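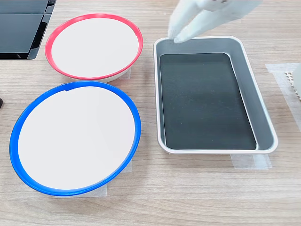

4. Setting Up and Looking After the Sorting Cell

Figure 3. The work surface of the Hovska cell, with the two banded bowls, the lined tray, and the gripper at the tray.

4.1 The table and its fixtures

Most papers on tabletop sorting give a sentence or two to the table and then move along to the policy. We did the same in our earlier report, and we were sorry for it when two groups wrote to ask why their own copies of the cell would not behave. So we would like to spend a few pages on the plain business of setting the thing up, in the hope that it saves the next reader a good many afternoons.

The Hovska cell is one arm with one gripper working over a wooden tabletop. Three containers matter to the task. Two are round white bowls, told apart by the color of the band around the rim, one red and one blue, and the third is a rectangular metal tray with a dark lining in its base (Figure 3). Parts are presented in the tray and the arm carries each one to the bowl that the operator's instruction names. The white objects toward the right of the figure play no part in the task.

We chose a wooden surface after a long spell with a white one. White bowls on a white table gave us very poor edges in the overhead view, and the planner would now and then aim for the outside of a bowl with great confidence. The wood brought its own small worry, as the grain has streaks and knots that the segmentation model sometimes took for parts. We dealt with this by masking everything outside the three containers during the pick phase – a crude remedy, but one that has given us no trouble since May.

4.2 Marking positions with tape

The containers are located by strips of translucent tape stuck to the table. We tried colored tape first, which was a pleasure to line up by eye, but the detector liked it too. Translucent tape is a fair compromise: a person leaning over the table can find it easily, and at the working exposure the cameras hardly notice it.

The procedure for placing a container is as follows, and we ask everyone who uses the cell to keep to it. The arm is first sent to its rest pose and the drive is disabled. The container is set down by hand on its marks, then pressed gently and turned until it sits flat. The operator then calls up the reference view saved with the current calibration and compares the rims in the live picture with the rims in the saved one. If they differ by more than 5 mm anywhere, the container is moved and the check is done over. It takes a minute at most once the hands have learned it.

Tape does wear out. It picks up dust along its edges, and the corners begin to lift where sleeves brush over them, so we renew every strip when the cell has its full service. The old strip must not come off until the new position has been recorded, a rule we arrived at the hard way after a cheerful round of cleaning left us with a spotless table and no idea where anything went.

4.3 The bowls

The bowls are set close together, the blue in front of the red as seen in Figure 3. This looks cramped, and visitors usually suggest that we spread them out. We kept them near each other on purpose. A policy that can only tell two bowls apart when they are at opposite ends of the table has learned a direction and very little about color, and we wanted the instruction to carry the weight.

The bands on the rims deserve a kind word. They are what the detector looks for, and for our purposes a bowl without its band hardly exists. The place where the ends of a band meet needs watching. A small overlap can be seen on the blue rim in the figure, a little left of center. An overlap that lies flat is harmless, but one that stands proud of the rim can be caught by a fingertip on the way out of the bowl, and a caught band tends to travel. We run a thumb around both rims at the start of each session and press down anything that moves. When a band has to be replaced we put the new seam where the planned path does not cross it.

4.4 The tray and its lining

The tray has sloping metallic walls, and these were the cause of more failed picks than any other single item in the cell. They catch the light. A bright patch on a wall can look like the edge of a part, and its place shifts with the viewing angle, so that the two cameras disagree about where it is and the fused estimate lands somewhere between them. Turning the tray so that it lies diagonally to the table did a surprising amount of good, for it moved the worst of the glare away from the region where parts usually come to rest.

The dark lining does the remainder of the work. It gives light-colored parts a clear outline, and it keeps small ones from skating away when a finger touches them. It must lie flat into the corners. A lining that has ridden up on one side raises the parts on that side with it, and the gripper, which trusts its calibrated floor height, then presses harder than it should. Before we understood this we spent the better part of a week adjusting force limits that had nothing wrong with them.

4.5 The gripper

The gripper is white, with long curved fingers that bend downward. The curve is useful at the tray, where a finger has to come over the rolled rim and down toward an inner corner with little room to spare. Approach poses are therefore taught above the rim first and lowered second, and we do not allow the planner to merge the two moves, however much time it would save.

Routine care is simple. The fingers are wiped with a lint-free cloth, the tips are looked over for nicks, and the gripper is opened and closed a few times while the operator listens for any roughness. A full service is due after every 28 hours of running, and this includes checking the finger mounting screws, renewing the tape, and repeating the hand-eye calibration. We used the Enness routine for the calibration and kept its default settings, apart from the number of poses, which we raised to 46. Fewer poses gave a fit that looked fine in the middle of the table and drifted toward the tray side, just where we could least afford it.

4.6 A repair worth recording

One fault puzzled us long enough that we think it should be written down. The cell began to miss parts in the far corner of the tray, always by a small amount and always in the same direction. The calibration was repeated and came out clean. The tape was checked, the lining was checked, and the lamps were swapped with a spare pair from our second site at Piątek, all without any change.

The trouble was in the finger mounting. One of the 2 screws on the left finger had backed out slightly, leaving the finger snug when the gripper was closed and a touch loose when it was open. Our calibration is done with the gripper closed, so it never saw the problem. We refitted the screw with a mild thread-locking compound and added an open-hand check to the service list: the operator opens the gripper, holds the base steady, and tries to rock each finger lightly from side to side. Any play that can be felt is too much.

All of these checks are kept in the Getis log alongside the trial records, so that any run can be matched to the state of the cell on the day it was made. The trials reported in Section 5 were all collected after the repair and with the fixtures as described here.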